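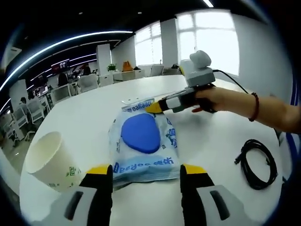 노트북 > 14형 > Trastetti

Trastetti 14 (2018년형) 제품 안내 및 구매 전 확인 사항

Trastetti 14는 Claltero가 기존 13형 라인을 정리하면서 내놓은 14형 노트북입니다. 제조사 자료에는 "완전히 새로워진"이라는 문구가 세 번 나오는데, 저희가 전시품을 받아서 써 본 바로는 새로워진 부분과 그대로인 부분이 반반쯤 됩니다. 매장에서 자주 받는 질문 위주로 정리했으니 주문 전에 한 번 읽어 보시기 바랍니다.

프로세서와 성능

쿼드코어로 올라간 것은 사실입니다. 전 세대가 듀얼코어였으니 숫자만 보면 두 배입니다. 그런데 제조사가 내세우는 "체감 속도 두 배"는 좀 걸러 들으셔야 합니다. 문서 작업과 웹 서핑에서는 차이를 느끼기 어렵고, 압축이나 사진 일괄 변환처럼 코어를 전부 쓰는 작업에서만 확실히 빨라집니다. 그마저도 처음 몇 분이 제일 빠르고, 본체가 달아오르면 클럭이 내려갑니다. 동영상 인코딩을 걸어 봤더니 첫 파일과 마지막 파일의 처리 시간이 눈에 띄게 달랐습니다. 발열 설계는 전 세대와 같은 단일 팬 구조입니다. 코어를 늘리면서 팬은 왜 그대로 두었는지 제조사에 문의했지만 "충분히 검증된 구조"라는 답만 받았습니다.

그래픽은 내장입니다. 상세 페이지에 게임 화면이 크게 실려 있어서 오해하시는 분이 많은데, 최신 3D 게임을 돌릴 물건은 아닙니다. 오래된 게임을 옵션 낮춰서 하는 정도로 생각하세요.

메모리와 저장장치

기본형은 메모리 8GB, SSD 256GB입니다. 상위형은 16GB에 512GB이고요. 메모리는 기판에 납땜되어 있어서 나중에 늘릴 수 없습니다. 살 때 정한 용량으로 끝까지 써야 한다는 뜻입니다. 가상 머신을 쓰거나 브라우저 탭을 수십 개씩 열어 두는 분이라면 기본형은 권하지 않습니다. 포토샵 정도를 가끔 쓰는 분은 8GB로도 아직은 버틸 만하지만, 3년 뒤에도 그럴지는 장담 못 합니다.

SSD는 다행히 M.2 규격이고 교체가 됩니다. 하판 나사가 별 모양이라 전용 드라이버가 필요하고, 고무발 밑에 2개가 더 숨어 있습니다. 모르고 힘으로 당기시면 하판 걸쇠가 부러집니다. 사용자가 직접 연 제품의 보증에 대해서는 아래 보증 항목을 보세요.

화면

해상도는 1920x1080, 무광 IPS 패널입니다. 색은 무난합니다. 밝기가 걸리는데, 카탈로그에는 "야외에서도 선명한"이라고 적혀 있지만 창가 자리에서 최대로 올려도 시원하다는 느낌은 없었습니다. 햇빛 아래 작업이 잦으시면 매장에 오셔서 직접 보고 결정하시는 편이 낫습니다. 실내용으로는 불만 없습니다. 터치 모델은 국내에 들어오지 않습니다. 해외 사용기에서 보고 찾으시는 분들이 계셔서 적어 둡니다.

배터리

용량은 63Wh입니다. 이 크기의 노트북치고는 넉넉한 편이고, 이 제품에서 제일 마음에 드는 부분입니다. 제조사 표기 사용 시간은 16시간인데, 화면 밝기를 낮추고 무선을 끈 상태에서 잰 값이라고 각주에 아주 작게 적혀 있습니다. 와이파이를 켜고 문서 작업과 유튜브를 섞어서 쓰면 그 절반을 조금 넘깁니다. 그 정도면 좋은 성적인데 왜 굳이 16시간이라고 써 놓는지 모르겠습니다.

충전은 USB-C로 합니다. 동봉 어댑터가 아닌 저출력 충전기를 물리면 충전은 되지만, 무거운 작업을 할 때는 오히려 잔량이 줄어듭니다. 휴대폰 충전기 하나로 다 해결된다는 홍보 문구는 자는 동안 충전할 때나 맞는 말입니다.

단자와 확장

왼쪽에 USB-C 두 개, 오른쪽에 USB-A 한 개와 이어폰 단자가 있습니다. HDMI와 SD카드 슬롯은 없어졌습니다. 전 세대에는 둘 다 있었습니다. 제조사는 별매품인 Nustia 도크를 쓰라고 하는데, 발표용으로 빔 프로젝터에 자주 연결하시는 분은 이 비용까지 더해서 다른 제품과 비교하셔야 합니다. 일반 USB-C 변환 어댑터도 저희가 가진 몇 종류로 시험해 보았고 화면 출력은 문제없었습니다. 꼭 Nustia 도크여야 할 이유는 찾지 못했습니다.

Nustia 도크는 본체를 연결한 채 절전에서 깨울 때 외부 모니터를 인식하지 못하는 일이 있습니다. 펌웨어 업데이트 후 줄기는 했는데 없어지지는 않았습니다. 케이블을 뺐다 꽂으면 돌아옵니다.

키보드와 터치패드

키 깊이가 얕아졌습니다. 두께를 줄인 결과이고 취향을 많이 탑니다. 오래 타자를 치는 분은 전시품으로 한글 몇 문단이라도 쳐 보시고 고르세요. 오른쪽 시프트 키가 짧고 그 옆에 위쪽 화살표가 바로 붙어 있어서 쌍자음을 오른손으로 치는 분은 며칠 동안 오타가 납니다. 터치패드는 넓고 정확합니다. 지문 인식은 전원 버튼에 들어 있는데 손이 건조하면 잘 안 읽힙니다.

기본 설치 프로그램

Ledesma라는 관리 프로그램이 깔려 나옵니다. "인공지능이 사용 습관을 학습해 성능을 최적화"한다고 합니다. 켠 상태와 끈 상태로 같은 작업을 반복해 봤지만 차이를 못 찾았고, 알림 창은 하루에 몇 번씩 뜹니다. 삭제해도 본체 기능에는 지장이 없습니다. 다만 팬 소음 모드 전환이 이 프로그램 안에 들어 있으니 조용한 모드를 쓰실 분은 남겨 두고 알림만 끄세요.

보증

본체 1년, 배터리 1년입니다. 연장 보증은 구매 후 한 달 안에만 신청할 수 있습니다. 하판을 직접 연 경우에도 무상 수리가 되는지 제조사에 두 번 물었는데 상담원마다 답이 달랐습니다. 서면 답변을 받기 전까지는 안 된다고 생각하시는 게 안전합니다. SSD 교체를 원하시면 주문할 때 요청란에 적어 주세요. 저희가 작업해서 보내 드리고, 그 작업에서 생긴 문제는 저희가 책임집니다.

액정 불량화소는 제조사 기준상 일정 개수를 넘어야 교환됩니다. 저희 매장에서는 출고 전 개봉 점검을 신청하신 분에 한해 확인 후 발송합니다.

이런 분께는 권하지 않습니다

지난해 13형 상위 모델을 쓰고 계신 분. 바꿀 만큼의 차이가 없습니다. 게임이 주목적인 분, SD카드를 매일 꽂는 분도 마찬가지입니다. 4년 이상 된 노트북을 쓰면서 가볍고 오래가는 걸 찾는 분이라면 후보에 넣을 만합니다.

재고와 가격은 수시로 바뀝니다. 은색 기본형은 바로 출고되고, 상위형은 입고 일정이 확정되지 않아 예약만 받습니다. 5월에 나온 초기 생산분은 힌지가 뻑뻑하다는 문의가 있었으며 현재 판매분은 그 이후 생산품입니다.

내용 수정: 2018-09-08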